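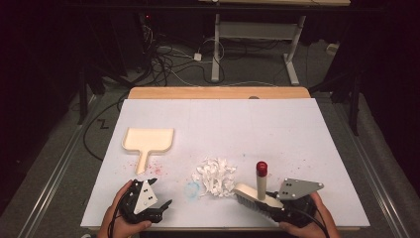

*Dustpan and hand brush on a white board.*

**Undow Keepsake Urn, 278**

Undow says the lid seals for good. I'd like to see that tested - the leaflet only says "secure". It comes in 2 sizes, and the small one holds less than most families expect, so ask the funeral director first.
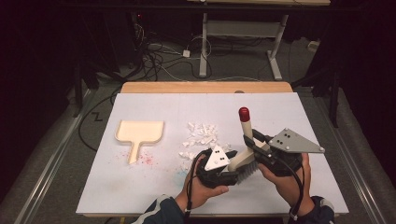
Engraving is extra, and the sample plate looked shallow to me. Pappas sells a plainer urn with a screw lid and makes fewer promises.

Returns: unengraved only.

Reviewed by Rebecca Piras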